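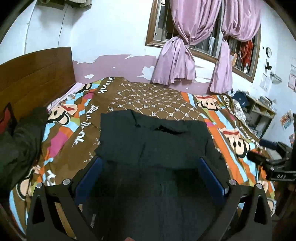
## Gripper purchase, garment work: planning notes

6 June 2022. AZ bench book, continued from the pad-wear pages.

Task set for the quote is bedroom garments only: lay out, pinch, lift, fold, stack. Kitchen linen moves to the September request. Ilaria Zanetti wants both on one order; I would keep them apart until the pad question is closed.

Current position:

- Hand-held units in service: 7. Donati has offered the same pattern again at 1,599 per pair, pads included, bolts and linkage assembled.
- Feden quoted for bare frames. Cheaper on paper, but we would be cutting and gluing pads ourselves, and the last round of that cost Andri most of a week.
- Wikonex will only quote against a drawing. Drawing not released. Chase.

Dark cloth on a busy print is the working condition we should budget for. Black garment on the Paul Frank quilt: the outline is easy to find against the orange and blue, but folds inside the garment are hard to separate by eye on playback. Lighting is therefore a line item. I have put in two small diffused lamps per kit — no stands, clamp mount — and left the price blank until Cetby answers.

### Pads

Blue pads stay as the baseline. Two options for spares:

1. Full replacement set per unit, swapped on a fixed interval.
2. Shared pool, swapped on inspection.

Option 2 is cheaper if somebody does inspect. The log for last month has 17 entries and no pad condition in any of them. I am costing option 1.

Pad order minimum from Donati is 200 pieces. That is more than we use before the adhesive date runs out. Ask whether they will split the delivery and date the second half from dispatch.

### Grip depth

Thick garments are what decides the jaw opening. With a single layer of shirt cloth almost any opening works. On padded or heavy knit pieces the pinch has to take up a proper ridge before lifting, and the narrow opening limits how much goes in. The quote should state opening at the pad face, measured closed and fully open. The Feden sheet gives only the outer width of the arms, so the two offers can't be compared yet.

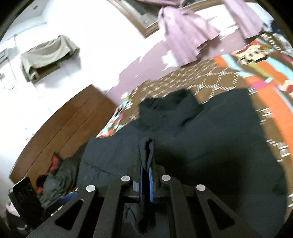
Andri Fankhauser: I'd hold the whole order until the opening figure is in writing. If Feden's jaw is wider we can live with gluing pads, and the saving pays for the lamps. Also, your fixed interval assumes every unit gets the same hours. They don't. Two of them do most of the heavy cloth.

Fair on the hours. Changed the pad line to one set per unit plus a second set for the two heavy-use ones. Not holding the order, though — Donati's price lapses before Feden normally replies. Will ask Donati for an extension first and note the answer on this page.

Open:

- Jaw opening, both suppliers, in writing
- Split pad delivery
- Cetby lamp price
- Drawing to Wikonex (Marta Panasiuk has the file)
- Add a pad condition column to the log sheet before the next print run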